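About Plukgate

Plukgate plans and specifies equipment for small automation projects. We work with manufacturers, test labs and technical colleges that need to buy robots, grippers, tables, computers and the parts that connect them, and that have a fixed budget to do it with. We do not build robots and we do not take commission from the companies that do. Clients pay us a fee for the plan.

The firm began as the purchasing desk of Greraner, an engineering contractor. When Greraner closed its automation division, the purchasing desk continued under its own name. The item database came with it and now holds 1,281 priced entries, each with a supplier, a lead time and the date of the last quote. Entries without a quote in the past year are flagged and left out of budgets until they are renewed.

What we do

A standard engagement has two stages. The first is a requirements review. We ask what the equipment must handle, how many hours a day it will run, who will maintain it and what is already on site. Power, floor space and network access are checked at this point. Many first budgets we are shown list the arm and the gripper and leave out mounting, cabling, spare fingers, shipping and staff time.

The second stage is the purchase plan. It lists every item down to fasteners and power strips, with a unit price, a quantity, an order date and a named alternate for anything with a long lead time. Costs are split into capital and consumable lines so that they can be entered into the client's own accounts without being reworked. Service contracts are shown separately by year.

Planning for hand-held equipment

A growing share of our work concerns hand-held grippers, which an operator moves through a task directly. The budget for this kind of station differs from that of a robot cell. The hardware total is lower, and labor becomes the largest line. Cables, table coverings and replacement parts are used up faster than most buyers expect. Grippers are normally planned in pairs, with a spare set once the station runs more than one shift.

Table height, surface and cable routing should be settled before the order is placed. A cable that is too short restricts the operator's reach, and one that is too long ends up on the floor. We specify cable length from the table layout, with the operator's standing position marked on it.

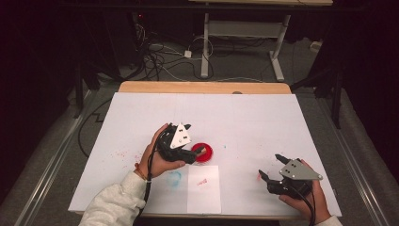 Two hand-held grippers in use at a paper-covered table, with a red lid as the work item.

Work items belong in the plan as well. Lids, containers and similar objects cost little each, but they wear, get marked and go missing, and a replacement from another supplier may differ in size. We recommend buying the full quantity for a project in one order and storing the surplus by lot.

Faltodmont worksheet

Our budgeting worksheet is called Faltodmont. It is a spreadsheet with locked formulas and an open item list. Users enter the number of stations, shifts and months, and the sheet returns a cost by quarter. Changes in quantity carry through to spares, consumables and storage. Version 2 added a field for equipment the client already owns, which lowers the purchase total but still counts toward maintenance.

The worksheet is supplied with every plan and remains with the client. It has been used for 1,385 budget lines in the current fiscal year. Exchange rates are entered by hand and should be checked before any order outside the client's own currency.

How we charge

Fees are fixed at the end of the requirements review. One revision of the purchase plan is included. Later revisions are billed by the hour, except where the change results from an error in our item database. We do not handle client funds, and all orders are placed by the client's own purchasing staff.

Where quotes differ widely, we report the spread and the reason given by each supplier. We will recommend against a purchase if the expected hours of use do not support it. Rental and shared use are priced next to outright purchase when a supplier offers them.

Where we work

The main office is in Seixas, with meeting space and a small storeroom for sample parts. Site visits are arranged during the requirements review and are billed at cost. The office closes for annual stock and price checks in August, and plans requested in that month are started when it reopens.

Requests for a review should include a short statement of the task, the budget ceiling, the date by which equipment must be running and a floor plan if one exists. Incomplete requests are accepted, but the review will take longer.

Page last updated Sep 18, 2025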